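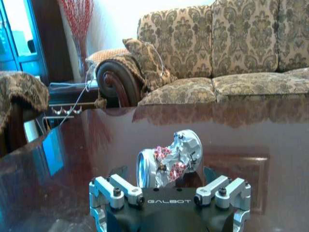 Rollular is a grasp planner with a perception front end bolted on, sold by subscription, and I have now been using version 2 long enough to have opinions about its menus. I started with the free tier in February and moved up to the paid one, 29 dollars a month per arm, when the free one began reminding me at startup that it was free. The sales page shows it picking wooden blocks off gray felt. My test surface is a dark wooden table with enough polish on it to show you the sofa cushions twice, and my test object for most of this review was a drink can lying on its side with its middle crushed and twisted, which is the kind of thing a person in a living room might want picked up. Very few people in living rooms want a block picked up.

Setup took an afternoon. The installer is fine, the driver layer found the gripper by itself, and the hand-eye calibration wizard is the best I've used at any price: it tells you where to move the wrist next, draws its error on screen as you go, and lets you throw out one bad pose without starting over. If you have ever lost a whole calibration at the last pose to a firm-minded Back button, you'll know why I'm giving that its own sentence.

The settings are another matter. There are 835 of them. They live in one tree, they have a search box, and the search box matches only the beginning of a name, so looking for "finger" won't find "max_finger_gap". Somebody at Loldale, the firm behind this, must have a printed list.

Segmentation

On matte surfaces, very good. On shiny ones it depends on one checkbox called Mirror Plane Rejection, off by default, three levels down under Experimental. With it off, Rollular was happy to propose grasps on things inside the table. I watched it plan, with a confidence I have rarely felt about anything, a careful top-down approach to the reflection of a cushion. The collision checker vetoed the motion every time, so no harm came of it, but the planner kept offering the same idea again with slightly different wrist angles, like someone trying to sell you a timeshare.

With the box ticked it fits the tabletop plane and drops whatever falls below it. That costs 80 milliseconds a frame on my machine, and I'd pay it twice over. Light from a window is still trouble. A bright patch on the wood sometimes gets kept as a thin flat object, and you have to raise the minimum height to get rid of it, at which point you also say goodbye to coasters.

Grasp planning

The planner samples grasps, scores them, and shows the best few as colored forks over the point cloud. It's quick and the scoring makes sense most of the time. For whole cans there's a cylinder prior that snaps the grasp to the middle of the body. For a crushed can the cylinder prior is a menace. It sees a rim at one end and a base at the other, decides what must be in between, and closes on a can that used to be there. Turn the prior off (Planner, Shape, Priors, then the one labeled "tubular") and it goes by the surface it can see, which with crumpled metal gives you odd-looking grasps that mostly hold.
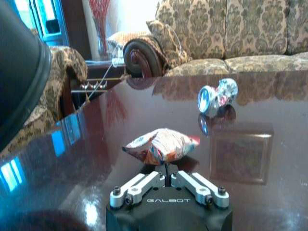 Snack bags were worse at first and better in the end. A pillow of crinkled foil has no edges the scorer likes, so the numbers come out low all over and the choice between them is close to a coin toss. There's a Soft Package preset which lowers the force, widens the approach and favors pinching near a corner. I recommend it. I'd recommend it more warmly if it didn't reset to Rigid whenever you load a new scene file, and if the warning about this weren't printed in the log with 2903 other lines of what it calls advice.

One more thing on clutter. When the wrist camera gets close, the fingers take up a lot of the view, and Rollular needs a self-mask to ignore them. The automatic mask covers the palm and the linkages nicely but is stingy at the fingertips, so for the last stretch of an approach the planner may discover a small dark obstacle exactly where the fingertip is and back away from itself. Paint the mask by hand a little fatter. The brush tool is under Diagnostics, naturally.

Control and tooling

Motion is smooth, the stop button stops, and replay is excellent. You can scrub a failed attempt back and forth with the point cloud, the candidate grasps and the joint currents all in step, and I've spent whole evenings watching a gripper miss a can from every angle. The Python interface is small and sane. Error messages are good in the calibration module and get steadily more poetic elsewhere ("goal is unhappy").

Support answered me in a day. I got Vichien Hemmin, who knew about the preset bug, sent a config file that works around it, and didn't ask me to reinstall anything. The config goes in the user folder and survives updates, at least the one update I've had.

I also tried Saithong, the obvious rival. It has better handling of glare and a far worse replay tool, and it costs more. If your objects are rigid and your table is felt, either will do. For soft bags and dented cans I'm staying with Rollular for now, with the mirror box ticked and the tubular prior off.

Four stars. The missing one is for the search box.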